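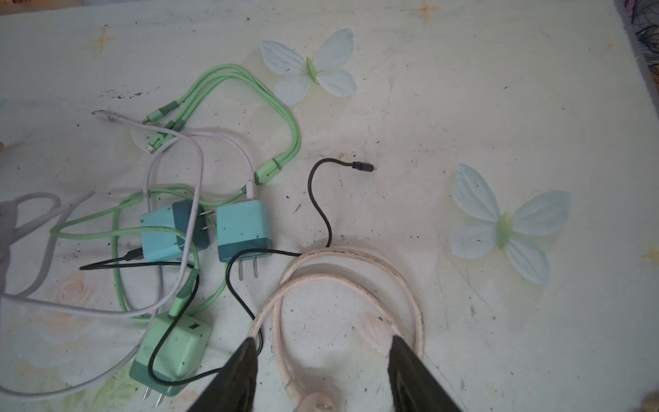
Câbles de charge et adaptateurs secteur emmêlés sur une table blanche.

Câble de charge

Un câble de charge est un cordon électrique souple servant à relier un appareil portatif (téléphone, tablette, écouteurs, liseuse, lampe de poche rechargeable) à une source de courant, le plus souvent par l'intermédiaire d'un adaptateur secteur. On l'appelle aussi cordon de charge, câble d'alimentation ou, dans la langue de tous les jours, simplement « le chargeur », terme qui désigne alors indistinctement le fil, le petit bloc que l'on enfonce dans la prise murale, ou les deux ensemble. Cette confusion, dont aucun foyer ne semble tout à fait exempt, explique bon nombre de malentendus au moment de prêter « un chargeur » à un invité qui n'avait besoin que du fil.

Le présent article traite du câble et de son adaptateur en tant qu'objets domestiques : leurs formes, leurs couleurs, leur entretien, leur rangement et la manière dont on s'en sépare. Pour les normes électriques proprement dites, voir Alimentation en basse tension.

Sommaire
1 Terminologie
2 Composition
3 Adaptateurs secteur
4 Câbles à plusieurs têtes
5 Couleurs
6 Salissures et nettoyage
7 Emmêlement et rangement
8 Tri et fin de vie
9 Voir aussi

Terminologie

Les fabricants distinguent en général le cordon, qui transporte le courant et parfois les données, et l'adaptateur, qui abaisse et redresse la tension du secteur. Le mot « bloc » s'emploie volontiers pour l'adaptateur, surtout lorsqu'il a la forme d'un cube ; on rencontre également « cube », « tête de chargeur » ou « prise USB ». La partie métallique qui entre dans l'appareil est le connecteur, et la pièce de plastique qui l'entoure, celle que l'on devrait toujours saisir pour débrancher, est nommée manchon ou surmoulage selon les auteurs.

Composition

Un câble de charge ordinaire comprend deux conducteurs d'alimentation en cuivre, auxquels s'ajoutent le plus souvent des fils de données plus fins. L'ensemble est enfermé dans une gaine, lisse ou tressée. La gaine lisse, douce au toucher, est la plus ancienne et reste très appréciée pour sa souplesse, même si elle a tendance à retenir la poussière et les marques de doigts. La gaine tressée, généralement en fibres synthétiques, glisse mieux contre le tissu d'un sac et supporte assez bien les frottements, mais elle peut s'effilocher à la longue près des extrémités.

Le diamètre varie beaucoup d'un modèle à l'autre. Un gros cordon contient parfois des conducteurs de plus forte section, utiles pour les charges rapides, mais il peut aussi devoir son épaisseur à sa seule gaine, et l'on aurait tort d'en juger à l'œil. La mention de l'intensité admissible, lorsqu'elle figure sur le manchon ou sur l'emballage, est de loin le renseignement le plus sûr.

Les points de faiblesse sont presque toujours les mêmes : les quelques centimètres qui suivent chaque connecteur, là où le fil plie quand on téléphone en chargeant. Un manchon assez long répartit la courbure et retarde la rupture des brins. Certains utilisateurs renforcent eux-mêmes cet endroit avec un ressort de stylo ou de la gaine thermorétractable, bricolage charmant et souvent efficace, à réserver toutefois aux câbles dont l'isolant est encore intact.

Adaptateurs secteur

L'adaptateur prend la forme d'un petit boîtier muni d'un côté de broches et de l'autre d'un ou de plusieurs ports. Les broches diffèrent selon les régions du monde : deux lames plates et parallèles en Amérique du Nord et au Japon, deux tiges rondes dans la plus grande partie de l'Europe continentale, trois lames rectangulaires au Royaume-Uni. Le modèle à lames plates se prête bien à la forme cubique, d'où le succès des petits cubes, que l'on voit souvent habillés de deux tons d'une même couleur, par exemple un bleu clair souligné d'une bande bleu canard, ou un vert menthe posé sur une base plus foncée.

Le port USB se trouve habituellement sur la face opposée aux broches. Il arrive qu'on laisse le câble à demeure dans son adaptateur, ce qui évite de chercher l'un quand on a trouvé l'autre, mais complique le démêlage, le bloc faisant office de nœud au bout du fil. Les guides de voyage recommandent de séparer les deux pièces avant de boucler sa valise, et de placer les broches vers l'intérieur de la pochette pour ne rien rayer.

Câbles à plusieurs têtes

Le câble à plusieurs têtes, dit aussi câble multiple ou « pieuvre », part d'une seule fiche et se divise vers l'autre bout en deux, trois ou quatre brins terminés par des connecteurs. On y trouve en général une tête micro-USB, une tête USB-C et parfois un connecteur propre à une marque. La division se fait dans un petit répartiteur, souvent protégé par un manchon d'une teinte plus sombre que le cordon.

L'avantage est évident pour les familles où cohabitent des appareils de générations différentes. La contrepartie est que le courant disponible se partage entre les têtes utilisées en même temps, si bien que la charge s'en trouve ralentie. Il faut ajouter, pour être tout à fait complet, que ces brins libres sont de redoutables crochets : ils s'enfilent dans la première boucle venue et l'on retire du tiroir, en croyant saisir un seul câble, toute une grappe.

Couleurs

Longtemps blancs ou noirs, les câbles de charge se vendent désormais dans presque toutes les teintes, du rose pâle au vert vif. Il y a là une question de goût, bien sûr, mais aussi une commodité réelle : dans une maisonnée, attribuer une couleur à chacun règle bien des disputes du soir. Dans son petit manuel Le Tiroir apaisé, la rédactrice Ute Baumgart propose d'étendre ce principe aux adaptateurs et d'assortir chaque cube à son fil. Svenja Ehlers, qui l'a préfacé, y met une réserve de bon sens : les teintes pâles, si jolies neuves, sont celles qui trahissent le plus vite leur âge.

Salissures et nettoyage

Un câble traîne par terre, passe derrière les meubles, voyage au fond des sacs parmi les miettes. Les gaines roses, blanches ou lavande prennent peu à peu des traînées brunâtres, et les boîtiers clairs se couvrent de petits points sombres. Ces marques n'ont en général aucune conséquence sur le fonctionnement, tant que les contacts métalliques restent propres.

Pour le nettoyage, on débranche d'abord l'ensemble, des deux côtés. La gaine s'essuie avec un chiffon à peine humide et une trace de savon doux, en partant du milieu et en s'arrêtant avant les connecteurs. Les taches anciennes cèdent parfois à une gomme blanche ordinaire. Pour une gaine tressée, une vieille brosse à dents souple fait merveille ! Les ports se dépoussièrent à sec, à l'aide d'une soufflette ou d'un cure-dents en bois manié avec délicatesse, jamais avec une épingle. On laisse ensuite sécher à l'air libre, loin d'un radiateur, avant de rebrancher quoi que ce soit. Le plateau sur lequel on travaille mérite lui aussi un coup d'éponge préalable, une surface poussiéreuse rendant aussitôt au câble ce qu'on vient de lui ôter.

Emmêlement et rangement

Un fil souple, assez long et laissé libre, finit presque toujours par former des boucles qui se chevauchent. Pour démêler un tas, la méthode la plus douce consiste à l'étaler à plat sur une table, à retirer les câbles des adaptateurs, puis à dégager en premier celui qui se trouve au-dessus, sans tirer sur les extrémités. Le cordon le plus épais sort généralement sans peine une fois ses boucles soulevées ; le câble à plusieurs têtes se garde pour la fin.

On enroule ensuite chaque câble en cercles larges, de la taille d'une soucoupe, sans le serrer autour de l'adaptateur. Une attache en tissu autoagrippant suffit à le tenir. Parmi les solutions courantes figurent la boîte à compartiments, la pochette à élastiques, le rouleau de carton (gratuit, et pas plus laid qu'autre chose) et la barrette à crochets fixée sous le bureau. Le système Lammers, du nom de l'atelier qui l'a mis au point à Drendport, emploie des casiers étroits ouverts sur le devant, où les connecteurs restent visibles.

Tri et fin de vie

Un câble dont la gaine est fendue, dont le connecteur chauffe anormalement ou qui ne charge que dans une certaine position doit être mis de côté. Il en va de même d'un adaptateur fissuré ou dont les broches ont du jeu. Ces objets relèvent de la collecte des équipements électriques ; le cuivre qu'ils renferment se récupère bien.

À Vonville, la collecte organisée en octobre par Torben Fröhlich et Nele Nolte a réuni 2 071 câbles et 423 adaptateurs, dont une bonne part fonctionnait encore et a été redistribuée. Une opération semblable, menée à Bultville, a proposé aux habitants d'étiqueter leurs fils avant de les déposer, ce qui a grandement facilité le tri.

Voir aussi

Adaptateur de voyage
Multiprise
Passe-câble
Gaine tressée
Rangement domestique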